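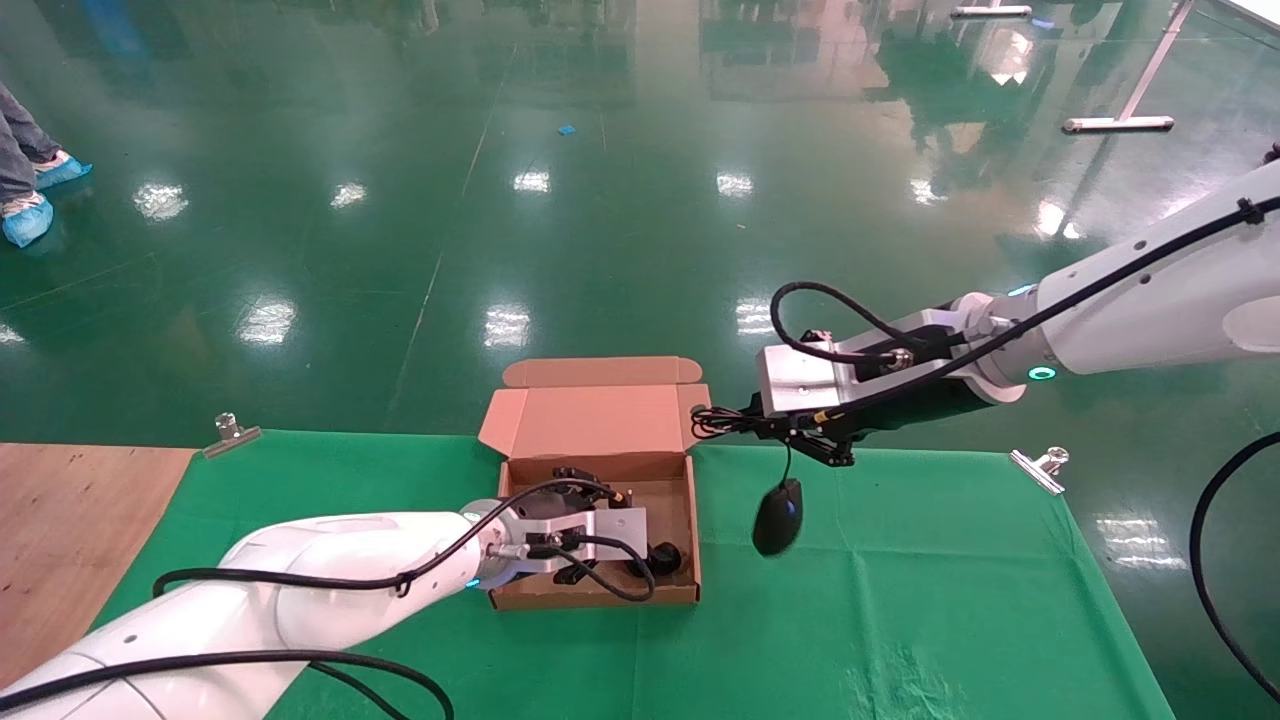
Which rows of the Custcombe word list can I use for spelling practice?
Use the rows where the column "checked" says 2. Two readers looked at these words and agreed on the spelling.

Print this page | E-mail this page

# Custcombe word list

The list has 1,900 everyday English words with a short meaning for each one. It was made for evening classes in Votitz, where most learners start with very little English.

## Files

words.csv - all the words, one per row
first1000.csv - the 1,000 words we teach in the first year
notes.txt - 100 words with difficult plurals

All files are UTF-8 and use a semicolon between columns. Please set this by hand when you open them in a spreadsheet program.

## Known problems

Spelling is American, but "grey" is still in two meanings. Words with a hyphen are sorted before the others - this will change in the June version. The Grimadix import script skips empty meanings and gives no warning.

## License

Free for teaching. Please keep the name of the list when you share it.

E-mail this page | Print this page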